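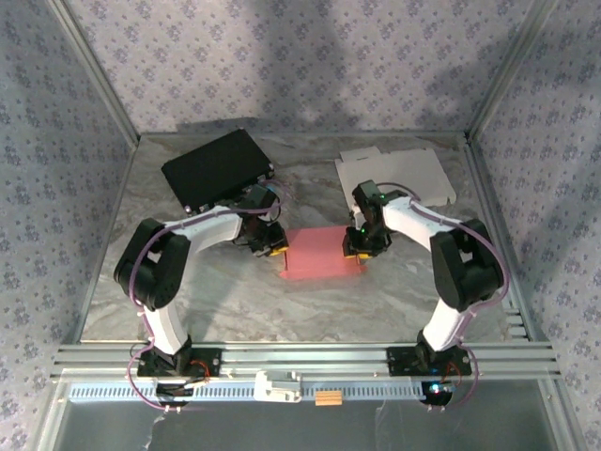 Words by Delyth Penhale

By the time the kettle goes on at Trindham, a little after seven, the first stack of card has come through from the cutting room and somebody has already been told off for putting a mug on it. I'd been in the building for less than two minutes and I loved it. It smells of glue and toast. The radio is tuned to something from the eighties, and all along one wall are shelves of boxes: for soap, for baby shoes, for single slices of wedding cake.

Trindham has been making small cardboard boxes in Stendwood for almost 50 years, nearly all of them short orders for people who want something nicer than brown. A bakery needs a few trays of boxes for the weekend. A jeweller in Rocha wants the same box as last December but a touch deeper. The big folding machines that pack breakfast cereal are no use for that kind of work, as they take half a day to set up and the order would be finished before the second cup of tea. So Trindham folds by hand, and always has.

Now the folders have company. At the end of the bench, in an enclosure papered in lilac with a small floral print, a pair of robotic arms sits on a metal rail and works on pink card. They face the same table, one left and one right, each with a purple cable looped along its outside, and they come at a sheet of card much as you or I would, from both sides at once.

I've seen plenty of factory robots and they mostly make me want to stand further back. With these I wanted to pull up a stool! They're on a scale you can understand. The fingertips are where it all happens, and the women on the bench talk about them the way knitters talk about needles: too much squeeze and the card marks, too little and the flap springs back just as you're reaching for the tuck.

It's the tuck that causes the bother. Flat card is easy enough to hold. Once a side is standing up it has a mind of its own, and pink board from the Gurnau mill (thick, a bit hairy along the cut edges, beautiful to touch) is springier than most. A person who has folded boxes for years presses the crease with the side of a thumb without thinking about it. Getting that thumb into a machine has meant asking people to notice what their hands do, and that's the part of this story I found most exciting.

There are nine folders at Trindham, and all of them have had a turn at teaching. They spend a morning guiding the arms through a box, fold by fold, over and over, and the arms learn from the goes that went well. One folder told me she'd been doing the long side first for her whole working life and had no idea that her neighbour started with the ends. They'd sat next to each other all that time. There was quite a debate. The ends won, for the small sizes at least, and several of the humans have switched too.

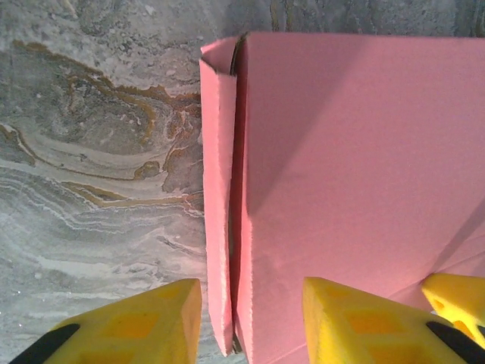
Close work: the side of a pink box, seen from the wrist above the yellow fingers.

What has changed for the people? Thumbs, first of all. Sore thumb joints come up in every conversation on the bench, usually with a demonstration, and the plan is for the arms to take the plain repeat sizes that do the most damage. A quick folder can make a small box in well under 30 seconds and the arms are nowhere near that yet. They don't need to be, I was told, if they can plod along with the dull ones while the bench gets on with ribbon slots, windows and lids.

The rota looks different as well. Whoever is on the arms for the day does no folding at all. She sets out the blanks, watches, stops things when a corner goes astray and writes it down in a red notebook, which is already fat and full of drawings. It has become the shift people swap for. It also pays a bit more, after some firm words at the start from the bench, who pointed out that teaching is a skill and ought to be paid like one.

Not everyone is won over. One of the longest-serving folders thinks the arms are slow and fussy, and she worries about what happens when they aren't slow any more. Management has promised that hours on the bench won't be cut this year. She'd like to hear about the year after that. It's a fair thing to ask, and I didn't hear a full answer while I was there.

She still goes over to look, though. When I left she was at the end of the bench with a spare blank in her hand, running her thumb down the crease and telling that day's teacher she was coming at it from the wrong side.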